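Week 3: Can a Machine Do the Chores Yet?

Welcome back, everyone, and thank you to those of you who stayed so late in September to argue with me about dishwashers. I promised we'd get to the question your relatives always ask when they hear you're taking this course, so let's spend the hour on it: when will one of these things fold my shirts?

My short answer is "some shirts, slowly, on a good day." The longer answer depends on what we mean by a chore. Loading a bin at a packing station is a chore, and so is finding the other sock. The first has been done by machines for years, as long as the parts arrive in the same place every time. The second asks for eyes, fingertips and a good deal of patience.

Please read the Noria and Drolen handouts side by side. Noria built its kitchen helper around a single dish rack and practiced on it more than 1,000 times. Drolen gave its machine 26 different household jobs and let it be mediocre at most of them. I go back and forth on which was wiser, and I'd love to hear you disagree (kindly!) in section.

Now, a word about cords. Stiff things hold their shape while you think about them, which is a great comfort to a planner. A cord moves when you touch it, hides under itself, and pulls on whatever is at the other end. Put one on a bench among small parts and you have a fine test of a hand.

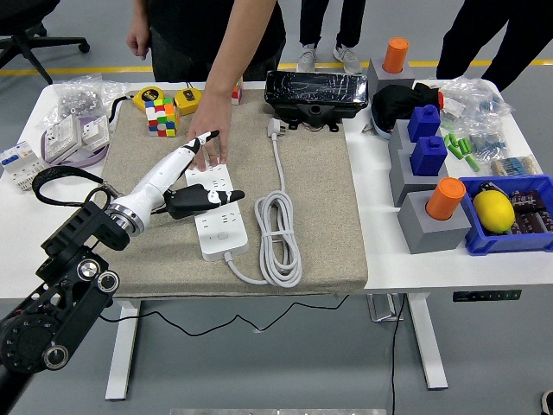
Trurora Institute, Department of Applied Robotics

Look at the power strip on the mat, with its white cord coiled up and the plug lying near the far edge. Suppose the job were "put this away." Which part would you grasp first, and where would your other hand go? Then try the same questions on the lemon in the blue tray, and notice how much shorter your answer is.

For next time, pick one chore at home, do it with oven mitts on, and write down where you got stuck. Allow 30 minutes. Bring your notes to Mawar Saragih's section, along with the Chong reading.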